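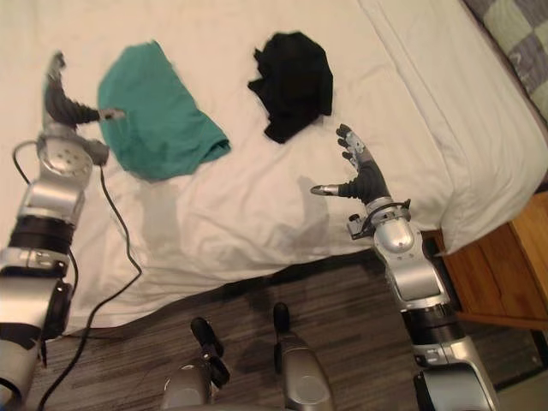

Both arms over the bed, teal piece left, black piece right. Cable visible on the left side.

Left arm faults out on bed task, fold and stack

torque_hound
Posts: 127

Setup is two arms on a fixed torso, multi-finger hands, Farkine controller, running the Plonia motion stack. Task is garment pickup from a bed, fold, stack by the pillow. The left arm drops into protective stop partway through the reach. Error is 905, "joint tracking deviation", always the left arm. The right arm has never thrown it.

Things I have done so far:
- Re-zeroed every joint on the left side
- Swapped the left and right hands
- Cut the speed limit to 40 percent
- Reseated the connector at the wrist

None of it changed anything. The stop came on 26 of the last 127 reaches. When it stops, the hand stays where it is and the brakes hold, so there is no drop. Recovery is a manual reset.

I am about to order a joint module from Sorkitz and would like a second opinion before I spend the money.

gantry_left
Posts: 905

Before you order anything, look at your cable. It leaves the arm near the round joint, loops out to the left, and then lies on the sheet and over the edge of the bed. The arm is pulling it across fabric, and any snag is a side load the controller does not know about. It sees the joint lagging the command and stops, and 905 is the code I would expect for that.

Tie it back along the arm and leave enough slack for full wrist rotation. Then rerun the same reaches.

nullspace_ned

Disagree. A cable that thin does not produce enough force to trip a deviation limit unless it is really caught on something. I had 905 on a Fukuda arm with the same controller and it was the payload setting. Swapping hands makes me more suspicious, because the two hands may not carry the same mass and center of gravity in the config. Did you swap the payload files too?

torque_hound

I did not swap the payload files. But the fault was there before the hand swap, with the original hand and the original file, so payload cannot be the whole story.

Second position is further down, with the hands low near the front edge of the bed. The left arm faults there as well, less often.

gantry_left

Less often fits the cable. With the hand low, there is less of it to drag over the bedding.

nullspace_ned

It fits payload too. Gravity torque on the shoulder changes with how far the arm is extended, and a wrong mass hurts most at full reach. You need data. Log commanded and measured position for every left joint and see which one goes out first. Wrist or elbow, I will concede the cable. Shoulder, it is payload or the drive.

brakecheck

Leaving the root cause to you two. I have a question about the safety side. What is the clearance to the nearest person during a run, and is there anything that enforces it?

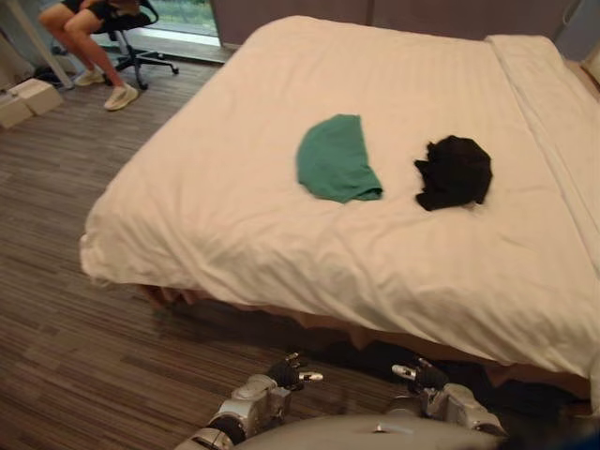 Clearance and stop behavior

torque_hound

There is a chair at the far side of the room, by the window. It is outside the reach of either arm in any pose we run. Nothing enforces that apart from a rule that the chair stays there. E-stop is on a pendant held by the operator.

brakecheck

A chair on casters is not a boundary. Put tape on the carpet at maximum reach plus a margin, at minimum. A scanner would be better. I would also stop resetting from the pendant until you know the cause. An arm that has been faulting on tracking error can move on reset if the controller tries to close the gap between commanded and measured position. Check whether Farkine clears the command buffer on reset. Mine did not until I changed a parameter.

gantry_left

Seconded on the buffer. It is off by default on the older firmware.

torque_hound

Buffer clear was off. It is on now. Tape is going down before the next run.

Logging results: elbow goes out first in most of the stops, shoulder in the rest. I tied the cable back along the arm and ran 40 reaches at the same speed and poses. Two stops, both with the shoulder first.

gantry_left

So the elbow stops were the cable.

nullspace_ned

Conceded on the elbow. The two that are left are mine until shown otherwise. Run the payload identification routine with the hand fitted, then repeat. And keep the cable tied, or you will be testing two things at once.

torque_hound

Payload ID gave a mass higher than the file had for the left hand — the mounting bracket had never been included. Corrected file is loaded. I do not have enough reaches on it yet to say anything. The Sorkitz order is on hold. Will post the numbers on Sunday.

brakecheck

Post the reset test as well. Trigger a stop by hand at full reach, reset it, and log whether any joint moves.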